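Zavasau Ceiling Prints

README for the panel register and condition records

Contents

Overview
What is a panel record
Files
Fields
Motif terms
Edge terms
Condition terms
How conditions were recorded
Known problems
Suggested uses
Changes
License and citation

Overview

Zavasau Ceiling Prints is a register of illuminated ceiling panels that carry a printed picture, with condition records for each panel. It covers 581 panels in two buildings, Trustlow and Danzer. The condition table holds around 3,000 rows. Each row is one check of one panel.

The register was started as a maintenance list. Panels were being reordered from the print supplier, Groseo, under names that did not match the names on the floor plans, and replacement prints arrived for the wrong bay. The first version of the file held only a location and an order name. Motif, surround and condition fields were added when the list was moved out of the building workbook, and the older rows were filled in afterward from floor plans and site visits.

The data describes prints, panels and the surfaces that border them. Lamp drivers, wiring and switching are kept in a separate electrical schedule and are not part of this release.

What is a panel record

A panel is one print as seen from the floor. If one landscape runs across several trays and the joints are visible, each tray is a separate panel and the group shares a value in the run_id field. If a picture fills a single opening with no joints, it is one panel regardless of size.

Blank diffusers are excluded. A diffuser counts as blank when it has no printed motif, even if it carries a rating label or a line of small text at the rim. Where a blank diffuser sits next to a printed panel, this is noted in the remarks field of the printed panel.

Wall-mounted light boxes are excluded. Panels set at a slope are included if the lower edge is above door height.

Files

panels.csv: one row per panel, 581 rows.
checks.csv: one row per check, linked to panels.csv by panel_id.
motifs.csv: the controlled list of motif terms with a one-line definition of each.
orders.csv: order names used by Groseo, matched to motif terms where a match could be made.
photos/: reference photos, named by panel_id.

All tables are comma-separated, UTF-8, with a header row. Empty cells mean not recorded. The word "none" means the field was checked and there was nothing to enter. Please keep these two apart when you load the files. Several spreadsheet programs will turn both into blanks if you let them guess the column type.

Fields

panels.csv has 12 fields.

panel_id: building letter, floor, bay and sequence, joined with hyphens. T is Trustlow, D is Danzer.
building: Trustlow or Danzer.
floor: as painted in the stairwell. Danzer has no floor marked 1.
bay: structural bay from the floor plan.
run_id: shared by panels that make up one continuous picture. Empty for single panels.
motif: main subject of the print. See motif terms.
motif_second: a second subject, if one takes up a clear part of the print.
palette: dominant colors, in order of area.
orientation: the side of the room toward which the bottom of the picture points.
surround: what borders the print. See edge terms.
order_name: the name on the purchase record, copied without correction.
remarks: free text.

Orientation causes the most confusion. A ceiling print has a top and a bottom even though it lies flat, and for landscapes the bottom is the side where the ground, water or low haze is. The value is a room side (door, window, corridor, rear) and never a compass direction. For motifs with no clear bottom, such as leaves seen from below or open sky, enter "none".

Motif terms

Motif is assigned from the print itself. The order name is not used, as the same picture has been sold under more than one title and some titles cover several pictures.

mountain_mist: ridges or peaks with fog or cloud between them, usually in the manner of Chinese landscape painting.
sky_cloud: sky and cloud only, with no land.
canopy: branches and leaves viewed from below.
blossom: flowering branches against a plain ground.
water: lake, river or sea taking up at least half of the print.
pattern: repeating or geometric design.
other: anything else, with a note in remarks.

A print with both mountains and clouds is mountain_mist if any ridge line can be followed, even if the sky takes up most of the area. This rule was needed because many of the mountain prints are mostly pale sky, and early entries for them were split between mountain_mist and sky_cloud without any pattern. The cloud bank in such a print goes in motif_second as sky_cloud only when it forms a distinct band.

Palette for these prints is usually entered as white, blue-gray, blue. Use "lavender" only for a visible tint and leave it out if the tint could come from the lamps. Do not rely on memory of another panel in the same run. Lamps of different ages shift the pale areas more than the dark ones, and a ridge in deep blue will look much the same under either.

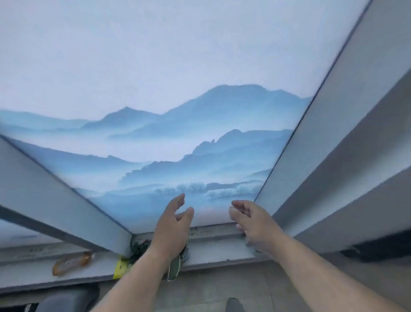

Landscape print with gray surround. Motif: mountain_mist. Second motif: sky_cloud. Palette: white, blue-gray, blue.

Edge terms

The surround field records the surfaces next to the print, one term per side where they differ, separated by semicolons.

flush: ceiling surface level with the print.
beam: a long member running alongside the print and dropping below it.
soffit_flat: a lowered ceiling section with a single face.
soffit_stepped: a lowered ceiling section with two or more parallel planes.
wall: print runs up to a vertical wall.
trim: separate edging piece, visible as its own part.
joint: print meets another tray of the same run.

Where a wall and a stepped soffit read as one structure, use soffit_stepped and mention the wall in remarks. A dark line at the edge of a print is not enough for trim. It may be a shadow gap or a seam, and from floor level these are hard to tell apart. Use trim only after the edge has been checked from a ladder or against the fit-out drawings.

Color of the surround is not a field. Both buildings use grays almost throughout, and the shade seen in a photo depends mainly on how much light spills from the panel. Early attempts to separate light gray from medium gray gave a different answer on each visit. Contrasting bands, such as a dark strip across a lighter wall, can be noted in remarks if they help someone find the bay.

Condition terms

checks.csv holds panel_id, month, visit_type and one column for each of the conditions below. Each condition is scored none, slight or clear.

fade: loss of color compared with the reference print.
uneven_light: visible bright or dim areas that are not part of the picture.
spots: insects, dust or debris resting on the diffuser.
sag: print or diffuser bowed downward.
edge_gap: light visible between print and surround.
lift: one side of the panel raised out of its seat.
scratch: mark on the lower face.

Pale landscapes need extra care with uneven_light. Fog and cloud in the print look very much like a dim lamp at low resolution, and the reverse is also true. Compare with the reference file before scoring. If no reference file exists, leave the cell empty.

How conditions were recorded

Checks were made from the floor with the panels lit. The checker stood below the center of the panel, then below each corner that could be reached. Panels over stairs were scored from the nearest landing and are marked visit_type "partial". Ladder checks are marked "close". Most rows are floor checks.

Corridor panels in Trustlow were checked on a Wednesday morning, before the blinds were opened. Danzer has little daylight in the bays that carry prints, and the time of day was not controlled there.

Scores of slight and clear were given by eye. There is no measured brightness or color in this release.

Known problems

Fade scores for Danzer are too low in the oldest rows. The reference prints used at that time had been stored near a window and had faded too.

The December rows for Trustlow contain duplicates. Where two rows share panel_id, month and visit_type, keep the one with the fuller remarks.

orders.csv matches one order name to more than one motif in several places. These are real overlaps in the supplier list and have been left as they are.

Text on panels and diffusers was copied only where it could be read from the floor. Unreadable text is entered as "text, not read". It should not be treated as missing a label.

Some run_id groups in Danzer are incomplete. The end trays were replaced with blank diffusers and fall outside the register, so the picture stops before the edge of the opening.

Suggested uses

The register is suited to planning replacement prints, checking that a run will line up after one tray is changed, and comparing wear between motifs. It can also be used to practice sorting printed panels by subject and border.

It is not suited to estimating the life of a print. Installation dates are missing for most of Trustlow, and a replaced print keeps the panel_id of the one before it.

Changes

Version 2 splits soffit into soffit_flat and soffit_stepped, adds motif_second, and moves order names to their own table. Panel IDs did not change. Scripts written for the first version will fail on the surround field, which can now hold more than one term.

License and citation

Tables and photos may be reused with credit. The landscape artwork on the panels belongs to its publishers and is not covered by this license. Cite as: Zavasau Ceiling Prints, version 2, panel register and condition records.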